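A morning of folding at the Plimurano open day

I had the open morning at Plimurano on the calendar since June and I was still nearly late, because the entrance is round the back of the old Kokkonen building and the sign is the size of a postcard. If you go next year, follow the railings and go past the bike racks. The doors opened at 9, there was coffee, and by the time I had found a peg for my coat the first talk had already started.

Plimurano teach robots to do housework. More exactly, they teach them to handle clothes, which I had always assumed was the easy bit. Eetu Savolainen gave the talk and he put me right within a minute or so. A mug is the same shape wherever you put it down. A jumper has a new shape every time you let go of it, and no two people fold one in quite the same way. So they don't write out the movements at all. People do the job themselves, over and over, holding the same sort of gripper the robot will have on its arm, and the recordings are what the robot learns from.

The folding work is done in ordinary bedrooms, and I liked that very much. I had pictured a white table under bright lights! Eetu says a white table teaches you about white tables. They want flowery blankets, patterned quilts, daylight coming through a blind, all the muddle a real room has in it.
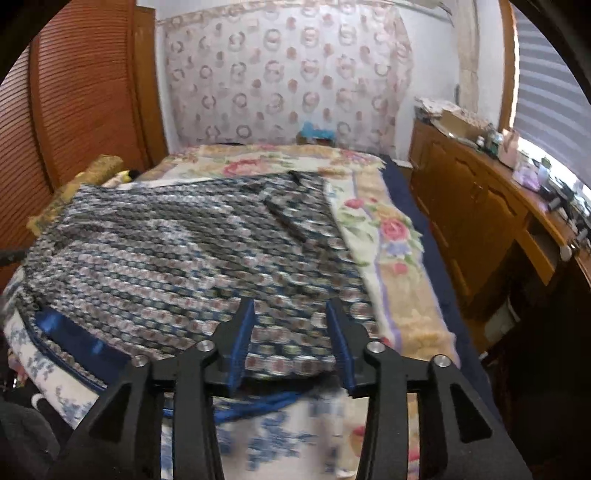
Both fingers on the edge of the knitted sweater, with the flowery blanket behind.

I had a go after the talk (they let anyone try who was willing to queue, and the queue was long). It's a strange feeling. You squeeze and the fingers close, simple enough, but all the cleverness in your fingertips has gone. I couldn't feel whether I had hold of one layer or two, so I had to look, and I found myself tipping my wrist about like someone trying to read the bottom of a jar. My first attempt took 77 seconds and looked like a dropped napkin. The second was better. By the fourth I had stopped thinking about the gripper and was only thinking about the cloth, and one of the helpers told me that this is the moment they wait for with new people. Anything before it gets thrown away.

There are some house rules for the recordings, and I scribbled down the ones I could keep up with. Start with the fingers open. Go in slowly, close, wait a beat, then lift. Don't use your other hand to help, however much you want to. If you miss, carry on and pick it up again, as the robot is going to miss too and needs to see what a person does next. I loved that last one. I spent years teaching needlework to children and I used to say much the same thing about dropped stitches.

Pattern came up a lot in the questions. A man near the front asked why they would make life harder by working with busy cloth on a busy bedspread, and Eetu was delighted with him. Plain cloth shows its folds through shadows, he said, but on a print the folds break up the pattern, and a person reads that without noticing. They want the robot to pick it up as well.

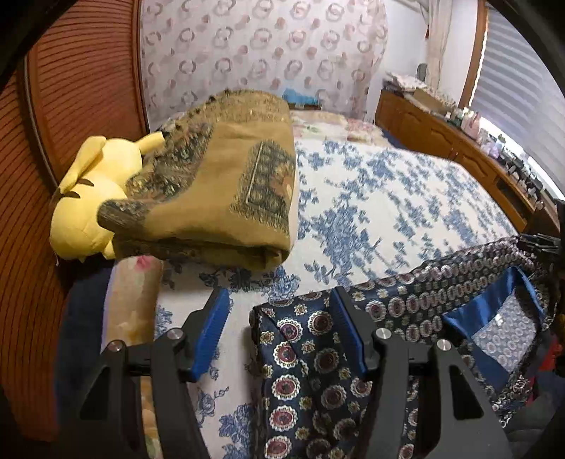
The other thing I hadn't thought about was where to take hold. I would always go for a corner. Watching the regulars, though, I saw that they often go for an edge first, pull it out a little so the cloth settles, and only then look for the corner. Eight of us tried it that way in the second session and it made a real difference to my folding. I have been doing it at home ever since, with my own two hands, and my pillowcases have never looked so smart.

After the break we moved over to the remote control side, run with a small firm called Clorkard. You sit in a chair holding two handles, and a pair of arms across the room copies you. There is a tiny delay - not much, but enough to make you overshoot - and I was hopeless at it. A girl of 19 who had come along with her college folded a tea towel in thirds on her first try and got a round of applause. She said it was easier than driving.

I asked which way of teaching they prefer and got a long answer. The hand-held tool is quick and you can carry it up somebody's stairs in a rucksack. The handles are slower, but whatever you record is something those arms can definitely do, as they have just done it. They use both, and there seemed to be a friendly argument going on about it that had started well before we arrived.

Lunch was soup and rye bread in the Flerkirico room upstairs, which has a lovely view over the canal. Tickets are free but you do have to book. Wear something with short or close sleeves if you mean to try the handles - my cardigan kept catching - and get your name down for the hand-held session as soon as you come in.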